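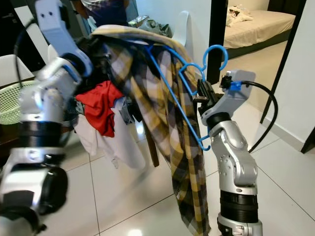 2/23/23

Quick one, dinner's on. The chair won again. You know the chair, every house has one. Nothing gets sat on it, it just collects. Dark stuff mostly, navy and black and gray, so I can't find anything in there without digging. The red thing has been in and out of the wash all winter and never once made it to a drawer.

So. Hangers. Kamala has been on at me for months about hanging stuff up instead of folding it, and fine, she's right. Folding is where I quit. Bought a pack of 18 plastic ones from the Fimex outlet out past Nutholm, and the plan is shirts first, then whatever else will stay on a hanger.

The plaid flannel went first becuase it's my favorite. Yellow and gray and white and black checks, goes with everything, or I tell myself it does. It's on a blue hanger. Flannel is nice to hang, heavy enough to stay put. Shoulders sit right if you do up the top button. I forget the top button every time.

Rules I'm trying:

- one shirt, one hanger, no doubling up
- five things off the chair every night before bed
- dark socks go in the basket, don't even look for the pair
- nothing touches the floor (white tile, shows every bit of lint)

Senthil says throw the chair out. No. Where would the clothes go.

Closet is tight too, that's the other problem. Over 21 things on the rail allready and half of it is summer stuff I won't touch until June. Might box that up this weekend. Might not.

Rice is boiling over, gotta go. More when I hit the bottom of the pile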